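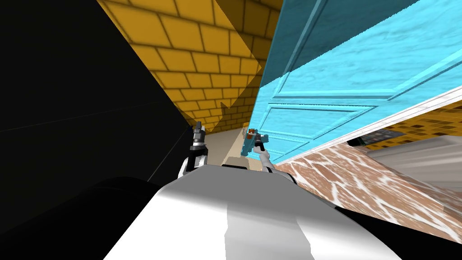 Our group's project looked at what happens to the staff of a serviced apartment building when part of their rounds is handed to a machine. The building is run by Tillden, and the machine is a two-armed robot whose software comes from Varneo. Before anything goes on a real floor it is tried in a simulated apartment, and that is the stage we got to study. The simulation takes care over how things look. The brick wall has its mortar lines, the blue door has molded panels, and the right arm has a blue object in its grip. What it leaves out is the guest asleep behind the door, and the cleaner who has to decide whether to knock.

The company told us the robot would "free staff for higher value work." We asked three times what that work was. We got a slide.

Method. Wai-kit Su and I handed out a survey in February and got 36 forms back. Tsung-han Chuang interviewed shift leads. Ching-wen Fang read the planning documents Tillden let us see, which was not all of them. The plan assumes 750 door checks a month moved from people to the robot. I could not find where this figure comes from, and neither could the manager who sent it to us. 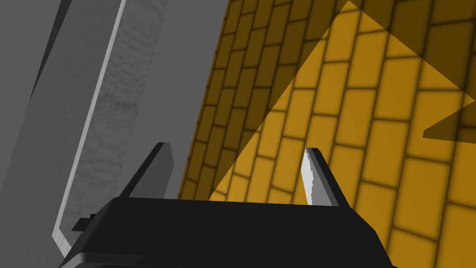 Door checks sound like the dullest part of the job, and on the survey most people said so too. But the interviews went another way. A check is also when a cleaner notices a leak, a smell, or a tenant who hasn't been out. A gripper with two flat fingers and a white pad on one of them may be fine for a handle. I have trouble seeing how it takes over the noticing, and the planning documents don't mention noticing at all. They have a column for "task" and a column for "minutes."

The minutes are where I got most doubtful. Tillden counts a check as finished when the door has been opened and closed. The staff count it as finished when whatever they found has been dealt with. If you time the first and cut hours based on it, the second still has to be done — just by fewer people.

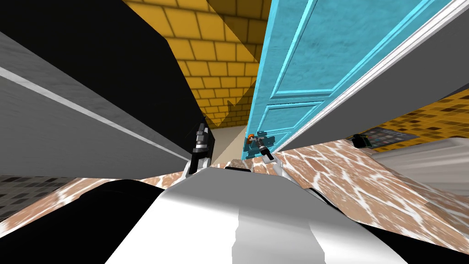
Pao-chu Yeh thinks I am being unfair here, and wrote in the margin of our draft that her knees would gladly give up every door on the fourth floor, and that people who don't do the rounds get sentimental about them. I left her comment in. It is a fair point about knees. It doesn't answer what happens to the hours, and she wrote under it that she would like to know that too.

Training was the other gap. The budget has 2000 dollars for it, for the whole staff. The only course offered so far was a 60 minute talk, at 7 a.m., right after the night shift. Yao-tsung Kong went and came out with a login that didn't work.

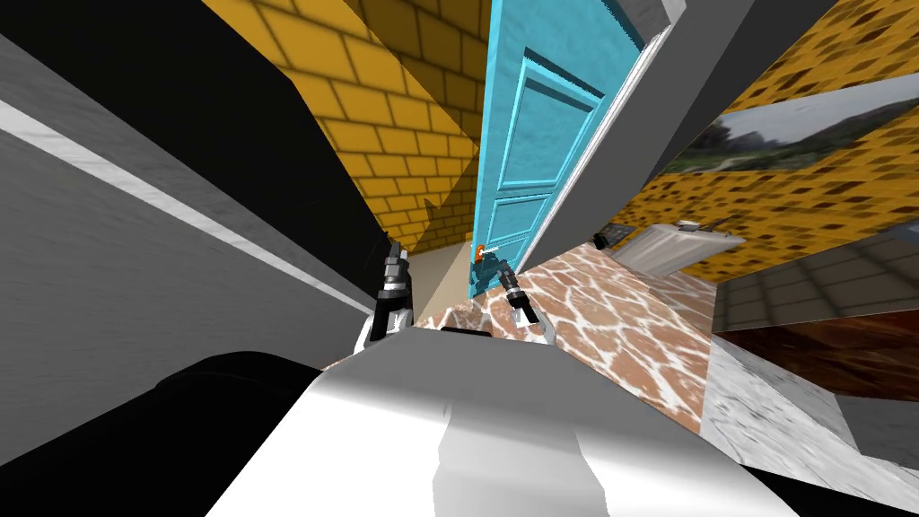
Figure 4. Simulated apartment, with both grippers reaching toward the blue door.

Limits of this report. We never saw the robot in a real hallway, so we can't say how well it does the job. We only talked to people still employed there. Two had left before we started and didn't return our calls. The wage data we asked for in our first week has not come, and the section on pay was dropped for that reason.

What we would ask for next: the source of the door check figure, a written statement on hours, and one staff member from the rounds sitting in when the test tasks are picked.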